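WOSORHAM SHARED WORKROOM
Table and Small Items Checklist, with comments

Area: tiled sorting table, tray, clothespins, utensils
Checked by: Nuwan Howlader
Period: December 2018
Previous check: November
Result: pass, 2 items open
Score: 86

Marks used: OK = fine as found. FIX = dealt with during the check. OPEN = still needs doing, see the list at the end.

Before the details, a big thank-you to everyone who uses this table. The November sheet had a long tail of little jobs on it and nearly all of them are gone. I really enjoyed crossing them off! The comments run longer than the form has room for, so please read them along with the marks.

PART A. GETTING TO THE TABLE

1. Walkway clear, nothing on the floor to trip on. OK
The box of spare hangers has moved to the Herno shelf, where it fits beautifully. Please keep it there.

2. Floor dry, mat flat. FIX
One corner of the mat had curled up. I turned the mat around and pressed the corner down with new tape. If it lifts again, take the mat away and tell me. Don't stack something heavy on it.

3. Light over the table works. OK
The 40-watt bulb was changed after the last check and the difference is lovely. You can see the color of a pin at the bottom of a pile now, and the springs too.

4. Tabletop height matches the sheet (33 inches). OK
Same at both ends. I pushed down on each corner and felt no rocking.

5. First aid tin within reach, contents in date. OK
Small bandages restocked. Most of the cases in the book are pinched fingertips, so those are what we run through.

PART B. CLOTHESPINS

6. Pins kept in the tray when not being used. OK
A jumble in the tray is perfectly all right. They don't have to be lined up or sorted by color. What matters for this item is that they stay inside the walls, where a sleeve won't sweep them onto the floor.
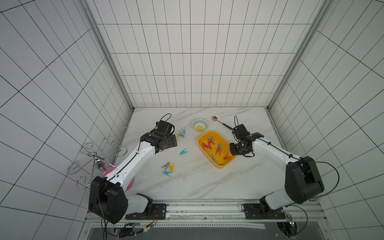

7. Springs seated properly. FIX
I opened and closed every pin by hand, which is oddly satisfying work. A few springs had crept sideways and went back with a push of the thumb. When a pin feels crooked as you squeeze it, stop squeezing. A spring that comes out under pressure can jump a surprising distance.

8. No split or sharp plastic. OK
Run a finger lightly along both legs and around the mouth of the jaws. The place to watch is the thin part just ahead of the spring, where a pale stress line usually comes before a crack. I found none this time — wonderful, and a real change from the last sheet.

9. Jaws close fully and hold. OK
My test is one thickness of dish towel and a gentle tug. Pins that let go belong in the discard jar, never back in the tray "for light things." They always find their way onto something heavy.

10. Discard jar labeled and emptied. OK
Emptied the same morning. The new label is large and easy to read, great job whoever lettered it.

11. Replacement pins available. OK
There is an unopened bag from Sutanto on the lower shelf. Check them by items 7 to 9 before they go into use, even though they are new.

PART C. TRAY AND UTENSILS

12. Tray sits flat and doesn't slide too easily. OK
It will move if you lean on it, as any light tray will. Set it down near the middle of the table and leave space all the way around, so that a bumped tray doesn't end up on the floor.

13. Tray clean inside, corners included. FIX
The rounded corners make this so much easier than the old square box did! There was a bit of lint along one side. Warm water and a drop of dish soap took it off, followed by a dry cloth.

14. Utensils kept apart from pins. OPEN
A spoon on the table is fine while you are working with it. It should go back to the utensil drawer afterward, and it should be washed before anybody eats with it, whether or not it looks clean. We have talked about this one before and people are kind about it, but the drawer is a few steps away and the habit hasn't quite taken hold. I'm leaving the item open until the next check.
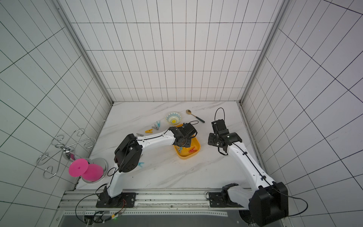 Item 14. Red and light blue clothespins in the yellow tray, and a spoon lying on the tabletop.

15. Handles and edges of utensils smooth. OK
I went through the whole drawer. One wooden spoon had a rough handle and has been sanded and oiled. It came up so well that I did the others while I had the sandpaper out.

16. No food or drinks on the sorting table. OK
The side counter by the window is working nicely for coffee. Please keep using it!

PART D. TABLETOP, WALLS AND POSTS

17. Tabletop free of chips and grit. OK
The gray veins are part of the pattern and can hide a hairline crack, so check by touch as well as by eye. I drag the flat of my hand slowly across and then look again from low down with a flashlight. Smooth all over. Wipe up crumbs and grit before sliding anything across the surface.

18. Tabletop cleaned with the right product. OK
Use the Cetov spray from the blue caddy and a soft cloth. No scouring pads, please, and no bathroom cleaner left over from somewhere else. Spray the cloth, then wipe.

19. Wall tiles firm on all three sides. OK
Tapped with a knuckle, row by row, listening for a hollow sound. The back wall gets the most splashes and I gave it extra time. Everything sounded solid. I love how bright those white tiles keep the table, even on a dark afternoon.

20. Lines between tiles clean. OK
They are dark to begin with, so dirt doesn't shout at you. A dry toothbrush along the bottom row brought up very little.

21. Corner posts secure. OK
Both back corners were pushed and pulled by hand. No movement.

22. Corner posts clean, no rough spots. OPEN
Small dark marks on the left post, low down, near the surface. I couldn't feel an edge on them with a gloved finger. They may wipe off or they may be in the metal, and I would like to try a plain damp cloth first and something stronger only if that does nothing. Right post passed without comment.
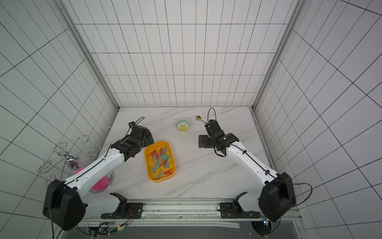 Item 22. Left corner post, with the small dark marks near the bottom. Yellow tray in the middle of the table.

23. Seam where the tabletop meets the walls. OK
Dry and clean when I checked. Lint likes to collect in this seam, so give it a pass with the corner of the cloth when you do the weekly wipe.

PART E. LEAVING THE TABLE

24. End-of-day card posted and readable. OK
The new card is terrific. Bigger print, fewer words, and it hangs at eye level. For anyone who hasn't seen it yet, it says:
Pins in the tray.
Utensils washed and in the drawer.
Surface wiped.
Cloth hung up to dry.
Light off.

25. Cloths changed. OK
Fresh stack on the hook side. Used ones go in the wash basket the same day, even if they only did one wipe.

26. Log sheet filled in. OK
Every week has an entry. Several people wrote notes in the margin, and those notes were more useful to me than the check marks. More of that, please!

OPEN ITEMS

Item 14, spoon and other utensils left on the table. Everyone. Look again at the next check.

Item 22, marks on the left corner post. Nuwan, damp cloth first. Write the result in the log, including what was used.

Changes to the form: item 11 is new. The old question about the square box has been taken off, as the box is no longer in the room. If you think something is missing from Part B in particular, put a slip in the log folder and I'll add it to the next printing.

Checked and signed: Nuwan Howlader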